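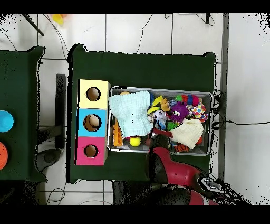
Handout 2: Sorting a Mixed Toy Tray

Home | Syllabus | Handouts | Contact
December – by Lambros Tsolakis, Drosham Evening Program

The exercise is called tray and boxes, and it looks easy until you have to write the rules. You get one metal tray of toys and three boxes: yellow, blue, pink. Your pair has 15 minutes to agree on what goes where.

Sorting by color is the popular choice. It lasts until someone picks up the caterpillar, which is green and red and then some.
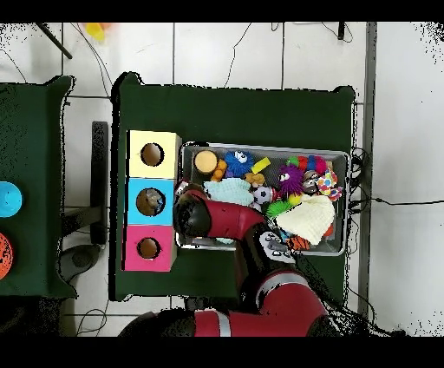 Sorting by texture does better – fuzzy, spiky, knitted – though expect a dispute over where bumpy ends and spiky starts. Write your rule down before touching anything. A rule made up afterward is called an excuse, and I take off 10 points for it.

The knitted cloths are part of the set. Lift them and check underneath.

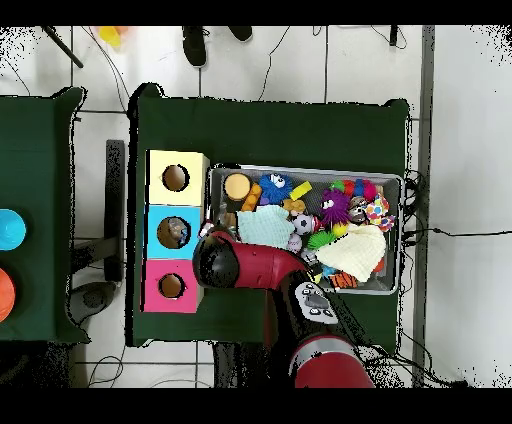
Fig. 3. Tray with the soccer ball and both cloths; boxes at left.

For Sunday: one page, your rule and the toy that broke it.

This site uses cookies. Accept | Settings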